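Lencombe lab is teaching a robot arm to stack blocks, one try at a time

I spent a morning last week at the Lencombe workshop, where a small team is putting together what they hope will be 3000 recorded examples of a robot arm handling wooden blocks. They were at 945 when I walked in. I'd planned to stay an hour and I left after lunch, so take that as my review.

The project is called Fatetura, and it has been running since January out of two rooms on the second floor of the old Pirnatby building (go in by the loading door, the front buzzer hasn't worked in ages). The idea is pretty easy to follow even for someone like me, who last studied any math in high school. You don't write out every move for the arm. You have a person steer it through the job, over and over, and you save everything: the camera pictures, the joint positions, the forces at the wrist, when the fingers opened and when they closed. Then a learning program chews on all of it and tries to work out what to do when it meets a pile of blocks it hasn't seen before.

Ketsara Suksawat runs the collection side, and she was nice enough to let me sit next to her through a whole session. She steers with a handheld controller that looks like it belongs to a game console, and she's fast! Most of her tries were over before I'd finished writing down what the one before it was supposed to be. She calls them takes, like in the movies. A take begins when she presses a button under her thumb and ends when she presses it again, and in between she really doesn't like being talked to. I learned that one the hard way.

What surprised me most is how much they care about the bad ones. I figured a dropped block would go straight in the trash, but no, it gets a tag and stays in the set. Of the 945 takes they had that morning, 301 were marked as some kind of miss. A block that slipped, a tower that went over, a grab that closed on air. "If it only ever sees me getting it right, it has no clue what to do when things go sideways," Ketsara told me, and then she knocked over a perfectly good tower on purpose and recorded herself picking through the mess.

The blocks are a headache in a way I hadn't thought about. They look alike to you and me, but some slide more easily than others, and a stack with pieces crossing each other can shift when you touch a block on the far side of it. A person feels that in their fingertips and backs off without thinking. The arm has a force sensor above the gripper to do the same sort of job, and the readings from it get saved right along with the pictures. Ketsara pulled up a plot from an earlier take and showed me a little bump in the line, which was the moment one block began dragging its neighbor along. I would never have spotted it. She has looked at so many of these that she reads them like I read a menu.
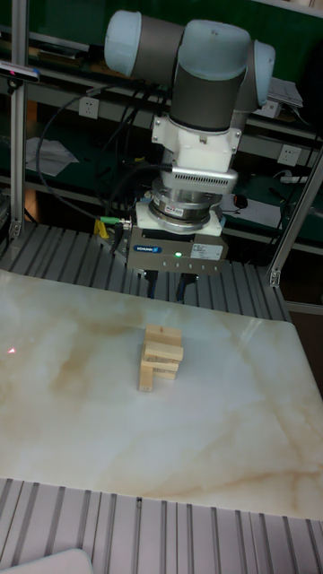
The setups change all the time, too. Before each take somebody rebuilds the pile a bit differently, maybe with a block on end or one sticking out to the side, and types a short note on what the arm is meant to do with it. The notes have to be in plain words and they have to be different from each other, so you get "take the one that sticks out" and then, a few takes later, "grab the loose piece on the right." There's a house rule against copying and pasting. I was allowed to write one myself — "please get the wobbly one" — and it was accepted, with the "please" left in.

It's slow going, I won't pretend otherwise. The team lost most of a week in the spring when they found that the clocks on two of their recording computers had drifted apart, so the pictures and the force readings didn't line up. They managed to fix some of those takes afterward and had to let the rest go. Now there's a check at the start of every session, and it's taped to the door in very large type.

There's outside interest as well. Vrettos, the packing company across the river, is paying for part of the work and would like to see whether the same approach can handle odd-shaped boxes on a crowded table. Their people come by every few weeks to watch. I asked if boxes were next and got a kind of shrug from Ketsara, who would like to finish the blocks first. Fair enough!

A first version of the learning program has already been trained, using the earliest 600 takes. I asked if I could see it run and was told no, not that day, because the arm was booked for recording until evening. By the team's own account it's decent at picking a single block off the table and pretty hopeless once a tower is involved. It tends to reach for the right piece and then stop just short, as if it had second thoughts. Their guess is that the early takes had too many pauses in them, back when everybody was still getting used to the controller — so newer takes are being done at a steadier pace, and a few of the early ones may be recorded over again.

I did get a turn at the controls before I left, in practice mode with nothing being saved. It's harder than it looks. Left and right are fine, but judging how far down the fingers are took me forever, and I closed them above the block twice before I got hold of anything. Then I lifted it too fast and took half the pile with it. Ketsara said it was a shame we hadn't been recording, and I think she meant it.

The team plans to keep collecting through the fall and to put out the full set, misses and all, once they reach 3000 and have checked the tags. They're also looking for a few more people to learn the controller, mornings mostly, with no background needed as long as you can sit still and keep quiet during a take. If that's you, there's a sign-up sheet inside the loading door at Pirnatby.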